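Cloth Week at the Brerkstead Craft Room

What a fun few days this has been! Back in June we asked everybody to bring in their tired old rags and swap them for something brighter, and the cupboard has looked cheerful ever since. Now the winter batch is in, the big table is in use again, and I finally got around to putting the pictures up. Thanks to Roya Daneshvar for the loan of the room key and to Simin Ghaffari, who washed 30 cloths at home over two evenings and brought them back folded in a Menero shopping bag.

If you haven't been in since the summer, the wood table is the one we bought from the Sindercombe sale. I love that table. The grain is dark and wavy and any color you put on it just sings — blue especially, but the greens are growing on me.

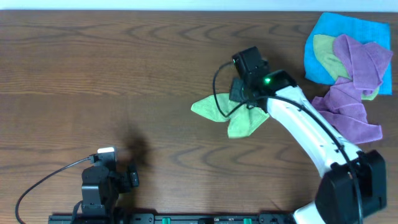 Lime green microfiber, bunched in the middle with its corners fanned out like a bow. The bright blue square is at the back right with the olive one on top.

I'd happily fill a whole drawer with that lime. Mitra Kordestani prefers the olive and says it hides tea stains better, so we're going to keep both and let people choose. Blue is for the windows, lime is for dusting, olive is for the sink and anything sticky. Please try to put them back by color! Parisa has made lovely labels for the shelf and it would be a shame not to use them.

A few notes on washing, as several of you asked. Warm water, a small amount of detergent, no fabric softener. Microfiber goes in by itself and never with towels, or you'll be picking lint off it until spring (I have done this, and it was a long evening). Hang them over the rail by the door and they'll be ready by morning.

We still have room on the laundry rota for 4 more people. It comes up once every 8 weeks, and the bag isn't heavy. Put your name on the sheet by the kettle or tell Oluwaseun Onyeka when you see him.

More pictures soon, once the yellow ones arrive!

Page updated 11 December 2019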